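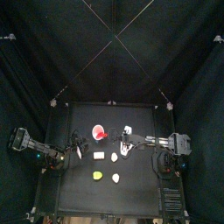

그림 4-1. 검은 상판 위의 소품 배치. 뒤쪽 가운데가 컵, 앞줄 왼쪽이 황록색 타원형 소품.

4장. 소품 배치와 정리

이 장은 Cukby 탁상 배치대의 상판에 소품을 놓고, 쓰고, 다시 보관하는 순서를 다룹니다. 프레임 조립과 가림천 설치는 3장을, 전원과 배선은 5장을 참고하십시오. 본문의 앞, 뒤, 왼쪽, 오른쪽은 모두 상판 앞에 서서 뒷벽을 바라보는 사람을 기준으로 합니다.

4.1 배치에 쓰는 소품

그림 4-1의 배치에는 다음 소품이 들어갑니다.

컵: 겉은 희고 안쪽은 붉은색입니다.
빨간 소품: 컵에 꽂아 둡니다.
흰 블록: 직사각형입니다.
흰 타원형 소품: 가운데 줄과 앞줄에 하나씩 놓습니다.
황록색 타원형 소품: 앞줄 왼쪽에 놓습니다.
신발 모양의 흰 소품: 검은 무늬가 있으며 상판 뒤쪽 가운데 가까이에 놓습니다.

참고: 흰 타원형 소품은 서로 바꾸어 놓아도 됩니다. 다만 같은 배치를 여러 날에 걸쳐 반복할 때는 밑면에 연필로 작은 표시를 해 두고 자리를 고정하십시오.

4.2 상판 준비

상판의 유효 면적은 가로 1314 mm, 세로 625 mm입니다. 소품은 이 면적 안에만 놓습니다.

1. 상판 위의 물건을 모두 보관 상자로 옮깁니다.
2. 마른 극세사 천으로 뒤에서 앞으로 닦습니다. 검은 표면에는 먼지와 손자국이 잘 드러나므로 조명을 켜고 비스듬히 보면서 확인합니다.
3. 얼룩이 남으면 물을 적셔 꼭 짠 천으로 닦고, 곧바로 마른 천으로 한 번 더 닦습니다.
4. 가림천이 상판 위로 늘어져 있는지 살핍니다. 늘어져 있으면 천을 프레임 쪽으로 당겨 다시 고정합니다.
5. 뒷벽과 양옆의 천에 큰 주름이 있으면 손으로 펴 줍니다. 잔주름은 그대로 두어도 됩니다.
6. 프레임의 고정 클립을 하나씩 가볍게 눌러 풀린 것이 없는지 확인합니다.

주의: 알코올, 시너, 연마제가 든 세제를 상판에 쓰지 마십시오. 광택이 생긴 자리는 원래대로 되돌릴 수 없습니다.

주의: 상판 앞쪽의 인쇄 라벨은 젖은 천으로 문지르지 마십시오.

4.3 기본 배치

컵을 먼저 놓고 앞으로 내려오면서 나머지를 채웁니다. 앞줄부터 놓으면 뒤쪽으로 손을 뻗을 때 소매에 소품이 걸리기 쉽습니다.

1. 컵을 뒤쪽 가운데에 세웁니다. 입구가 위를 향해야 합니다.
2. 컵을 한 손으로 잡고 빨간 소품을 꽂습니다. 위쪽이 컵 밖으로 나와 오른쪽을 향하게 합니다.
3. 손을 떼고 컵이 기울지 않는지 봅니다. 기울면 빨간 소품을 조금 더 깊이 넣습니다.
4. 컵보다 앞쪽, 가운데 줄에 흰 블록을 눕혀 놓습니다.
5. 블록의 오른쪽에 흰 타원형 소품을 놓습니다. 두 소품 사이는 40 mm를 띄웁니다.
6. 앞줄 왼쪽에 황록색 타원형 소품을 놓습니다.
7. 그 오른쪽에 나머지 흰 타원형 소품을 놓습니다. 가운데 줄과 앞줄이 합쳐져 대략 두 칸씩 두 줄의 모양이 됩니다.
8. 신발 모양의 소품을 오른쪽 구역에 놓습니다.
9. 한 걸음 물러서서 전체를 확인합니다.

참고: 두 줄을 자로 잰 듯 맞출 필요는 없습니다. 소품끼리 닿지 않고, 어느 것이 어느 줄에 있는지 구별되면 충분합니다.

참고: 타원형 소품이 구르면 넓은 면이 아래로 가도록 돌려 놓으십시오. 그래도 움직일 때는 상판의 수평을 다시 맞춥니다(3.6항). 점착 패드나 테이프로 붙이지 마십시오.

4.4 자리를 바꿀 때

배치를 바꿀 때는 한 번에 소품 하나만 옮깁니다. 손에 든 소품을 내려놓은 다음 다음 것을 집으십시오.

가운데 줄과 앞줄 맞바꾸기
1. 앞줄의 소품을 상판 왼쪽의 빈자리로 잠시 옮깁니다.
2. 가운데 줄의 소품을 앞줄로 내립니다. 좌우 순서는 유지합니다.
3. 옮겨 둔 소품을 가운데 줄에 놓습니다.

컵 옮기기
1. 빨간 소품을 먼저 뺍니다.
2. 컵의 옆면을 잡고 들어 옮깁니다. 상판에 댄 채 밀지 마십시오.
3. 새 자리에 세운 뒤 빨간 소품을 다시 꽂습니다.

신발 모양 소품 옮기기
1. 양옆을 잡고 수직으로 듭니다.
2. 앞쪽 끝의 방향을 정한 뒤 내려놓습니다. 방향이 바뀌면 배치 기록에도 적어 둡니다.

주의: 상판을 지나는 케이블 위에 소품을 올려놓지 마십시오. 케이블이 소품 자리에 걸리면 소품을 먼저 치우고 케이블을 옮긴 다음 다시 놓습니다. 뒷벽 위쪽의 케이블에는 물건을 걸지 마십시오.

4.5 배치 기록

같은 배치를 다시 만들어야 하면 부록 B의 기록지를 사용합니다. 기록지는 한 묶음이 19장이며, 더 필요하면 복사해서 씁니다.

1. 기록지 위쪽에 배치 이름을 적습니다.
2. 뒤쪽, 가운데 줄, 앞줄의 순서로 소품 이름을 적습니다. 같은 줄에서는 왼쪽 것을 먼저 적습니다.
3. 흰색 소품이 여럿이므로 색만 쓰지 말고 모양을 함께 적습니다. 예: 흰 블록, 흰 타원형.
4. 컵에 꽂은 소품은 컵 이름 옆에 괄호로 적고 기운 방향을 덧붙입니다.
5. 두 줄 밖에 있는 소품은 비고란에 적습니다.

기본 배치를 옮겨 적으면 다음과 같습니다.

뒤쪽: 컵(빨간 소품, 오른쪽)
가운데 줄: 흰 블록, 흰 타원형
앞줄: 황록색 타원형, 흰 타원형
비고: 신발 모양 소품, 오른쪽 구역

4.6 정리와 보관

1. 컵에서 빨간 소품을 뺍니다.
2. 앞줄, 가운데 줄, 뒤쪽의 순서로 소품을 거둡니다.
3. 소품마다 마른 천으로 닦습니다. 흰색 소품은 밑면까지 확인합니다.
4. 블록과 타원형 소품을 보관 상자의 아래 칸에 넣습니다.
5. 컵은 위 칸에 세워 넣습니다. 컵 안에 다른 소품을 넣어 보관하지 마십시오.
6. 신발 모양 소품은 천 주머니에 넣어 컵 옆에 둡니다.
7. 뚜껑을 닫기 전에 4.1항의 목록과 맞추어 봅니다.

보관 상자는 직사광선이 들지 않는 선반에 둡니다. 8월처럼 습한 시기에는 상자에 제습제를 넣고, 천 주머니는 따로 말려서 다시 사용합니다.

4.7 배치가 잘 되지 않을 때

컵이 자꾸 넘어짐
밑면에 먼지나 실밥이 붙어 있는지 봅니다. 깨끗한데도 넘어지면 빨간 소품의 기운 방향을 바꾸어 꽂아 봅니다.

흰색 소품이 서로 구별되지 않음
간격을 넓히고 조명의 밝기를 한 단계 낮춥니다. 표면이 하얗게 번져 보이는 정도라면 조명의 각도도 함께 조정합니다(5.4항).

소품 위에 천의 보풀이 묻음
접착 롤러를 가림천에 먼저 쓰고, 소품은 마른 천으로 닦습니다. 롤러를 소품에 직접 굴리지 마십시오.

소품을 잃어버림
상판 뒤쪽 가장자리와 가림천 사이, 프레임 다리 주변의 바닥을 먼저 찾아봅니다. 찾지 못한 소품은 Zamside 부품 창구에 낱개로 주문할 수 있습니다. 주문할 때는 4.1항의 이름을 그대로 적어 주십시오.

Drerkton 기술문서팀
2022년 10월 개정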